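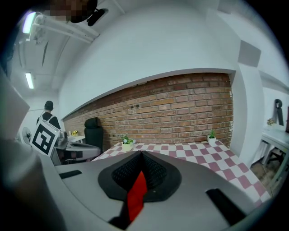
Figure 1. Red against black, with a matte gray surround.

Color Contrast and Reading Speed on Storage Labels
Project report, Design and Communication
Annatjie Mabaso and Lieven Van den Broek

1. Purpose

The project examined whether the color of a printed label affects how quickly a person can find it on a crowded shelf. The question was raised by the Walach library, where returned items are sorted by hand and the existing labels are pale green with gray lettering.

2. Method

Four label designs were prepared: the existing green and gray, black on white, white on red, and black on yellow. All used the same typeface, letter height and card stock. A total of 44 students took part between October and December. Each participant stood 200 centimeters from the shelf and was asked to read aloud the code on a named label. Times were taken with a stopwatch by one of the two authors, who changed places at the midpoint of each session.

The full set of trials came to 2,246. Trials in which the participant read the wrong code were kept in a separate table and were not included in the averages. Participants who normally wear glasses wore them throughout.

3. Results

Black on yellow gave the shortest average time, followed closely by black on white. White on red was found quickly but was misread more often, chiefly where the code contained a 3 or an 8. The existing labels were the slowest in both morning and afternoon sessions.

4. Limits of the study

Lighting was not the same in every session, as the blinds in the reading room could not be fully closed. No participant reported color blindness, and the findings should not be applied to readers who have it.

5. Recommendation

The authors recommend black lettering on yellow card for the sorting shelves. Replacing the labels would require 360 cards. Red should be kept for shelf ends, where the text is limited to a single large letter.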